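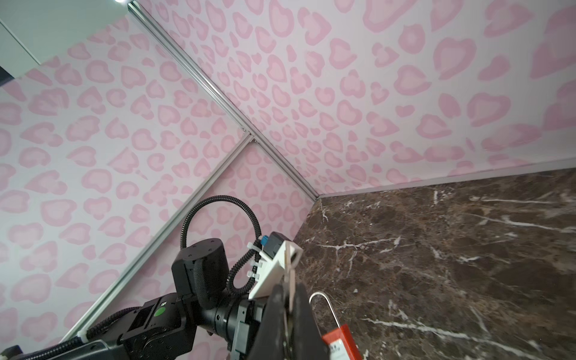
Wrist camera view, key between the fingers, red padlock next to it.

Momby recorder drops arm states on long episodes
Status: open
Component: recorder / time sync

Hi all, I've been going back and forth with this one since lunch and I'm out of ideas, so I'm writing down everything I've got. We're running the lock and key task on the two-arm cell with the Momby recorder and the Kadton arm driver. Joint states come in at 100 Hz, and an episode is set to stop at 2,000 steps. The video streams look complete when I scrub through them. The joint state file for the last episode has 1,982 rows. No error, no warning, and the recorder cheerfully writes "episode OK" at the end!

It wouldn't bother me so much if the rows were missing at the tail, but they're gone in little clumps through the middle. So when the exporter lines up images with joint angles by row number, everything after the first clump slides a bit. Replay looks fine for a while and then the gripper closes early (on a key, early is pretty much the same as a miss).

What I've tried so far:

Restarted the driver and the recorder, in both orders. Same thing.

Turned off the live preview. I really thought that was it, because the next run came out clean, and then the one after that dropped rows again.

Moved the output folder to the other disk. Made no difference I could see.

Ran one arm at a time. No drops with the left alone, none with the right alone. Both together and they're back.

Log from the bad run:

14:07:31 state_writer: queue high water
14:07:31 state_writer: queue drained
14:07:31 sync: left/right stamp gap above limit, using latest
14:07:52 recorder: episode OK

That "using latest" line is the one I keep staring at. I can't find it in the Momby docs, and I don't know if it means the older sample is kept somewhere or just thrown away.

The drops also seem worse on the tag part of the task, where the grippers get close together and the Gebreyes planner is doing its collision checks for both arms at once. Could be a coincidence – I haven't done enough runs to swear to it.

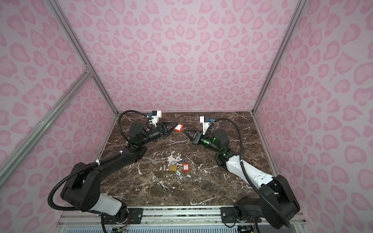
Hawi Asfaw replied:
It's thrown away. When the two arm stamps drift too far apart, sync keeps the newest pair and drops whatever was waiting, and the recorder never hears about it. I'd guess the planner is hogging the core the sync thread runs on. Can you set sync.policy to "hold" and pin the planner somewhere else? Also please switch the exporter to match by timestamp. Row number matching is the old default and it should have been changed in October.

Thanks Hawi, that fits! I pinned the planner first and left the policy alone so I'd know which one did it. Full 2,000 rows on the next run, no stamp gap line in the log. Then I set "hold" as well and got another full one. The exporter is on timestamps now too, and the old short episode replays with the gripper closing where it should.

I'd like to keep this open until "episode OK" checks the row count before it says OK. Still to do on my side: go back through the older episodes and flag the short ones.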